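August 27, 2020 – laundry, finally

I have become a person who loves folding T-shirts! I started with the light green one on the long white table, hem toward the near edge, and the neckline was as rumpled as ever.
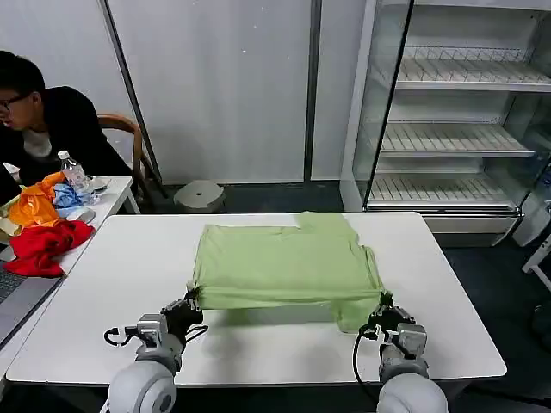
Later, after supper

Did 12 more shirts and put them all in the Parsons drawer, standing up in a row like files. It looks so good – I keep opening it just to look. Iman Badawi taught me her way back in July and I was hopeless then, all crooked corners. Sleeves in, bottom up, smooth it flat, bottom up again. The gray one from the Niltden trip still won't behave (the collar is shot) but I can't part with it.

Sheets tomorrow. The fitted one scares me a little. Must call Iman and tell her about the drawer, and ask if she wants the hangers.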